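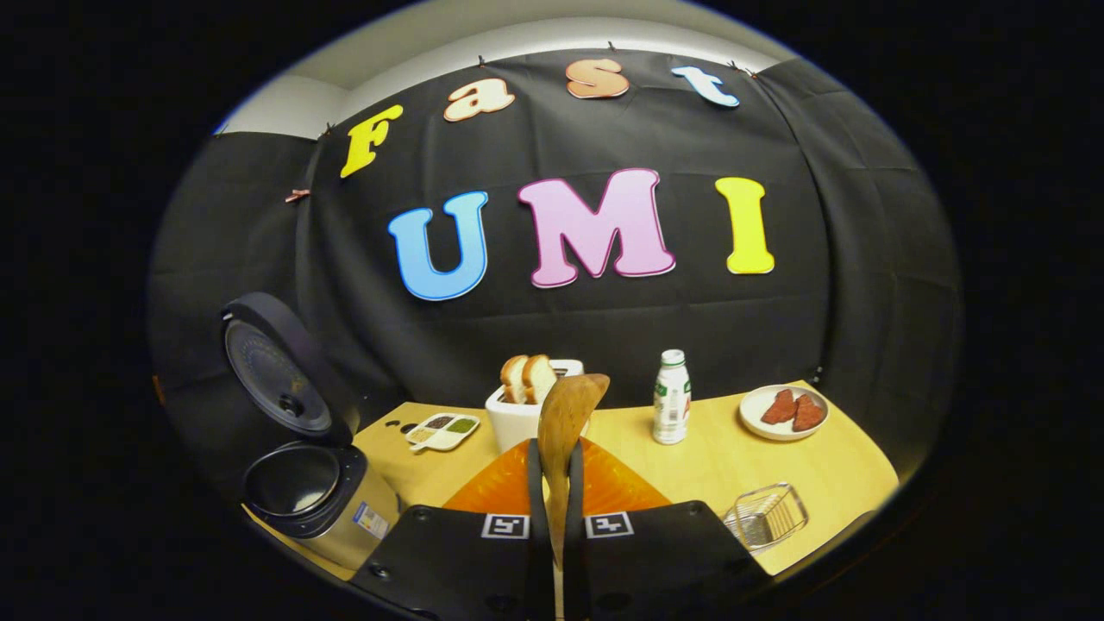
Cuaderno del taller de catalogación, 23 de marzo de 2024

Sigo con el fondo Velton. Quedan 31 latas sin ficha, y las que ya la tienen la tienen de dos maneras distintas, según quién heredó la hoja de cálculo esa temporada.

Abierta la lata 47. La etiqueta dice «Puerto, varios», que es como archivar un diccionario bajo «palabras». Dentro, 2 rollos de 16 mm con olor a vinagre, moderado. Tira indicadora puesta; la miro mañana. Por ahora van al armario frío, balda de abajo.

Campo «contexto»: he borrado la mitad de lo que escribí en noviembre. Repetía la sinopsis con más adjetivos. Propongo un máximo de 38 palabras y que quien quiera escribir un ensayo lo mande a una revista.

Godo volvió a importar los topónimos en mayúsculas. Dremness aparece como lugar, como productora y, en un registro, como idioma. Corregido lo tercero. Lo segundo puede ser cierto: hay un rótulo inicial en el rollo A que habría que cotejar con el inventario Pappas.

El inventario Pappas, por cierto, está fotocopiado sin las páginas pares — un criterio como otro cualquiera. Pedidas de nuevo.

Pendiente:
— bobinas de plástico, se acabaron
— decidir si «noticiario» y «actualidades» son el mismo género (tercera reunión)
— no tocar el empalme del rollo B hasta tener cinta nueva

Comentarios

archivera_sur: En nuestro fondo también sale Dremness como productora. Os paso la ficha.

16mm_y_medio: ¿Las palabras del título cuentan para el límite?

lector47: Voto por «actualidades».

Contacto: taller de catalogación, fondo Velton | © 2024 | Volver arriba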